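Caltwood Hand Tool Sorting Set: Data Card

2 comments - 7 shares

Summary

The Caltwood set records the sorting of small hand tools into a cantilever toolbox with trays that open outward in steps. It is maintained by the Satham workshop group and accompanies the Plistesbridge storage guidelines. Version 3 was released in May and replaces all earlier versions.

Contents

The set contains 23 sessions. Each session uses one toolbox, pliers and hex keys. Tools may begin in a tray, in the bottom compartment or on the tabletop. Pliers are recorded open or closed - the position of the handles affects how much tray space they require.

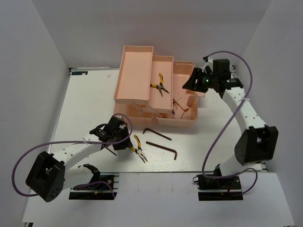 Labeling Conventions

- A tool is labeled "stored" when it rests fully within a tray or the bottom compartment.
- A tool on the tabletop is labeled "loose", including when it lies directly in front of the toolbox.
- Overlapping thin tools are labeled as a group if they cannot be told apart.
- Empty trays are listed by position, from highest to lowest.

Known Limitations

The middle tray can hide part of the bottom compartment. Labels for tools in that area should be treated as incomplete. Corrections may be submitted through the Vermeulen records desk.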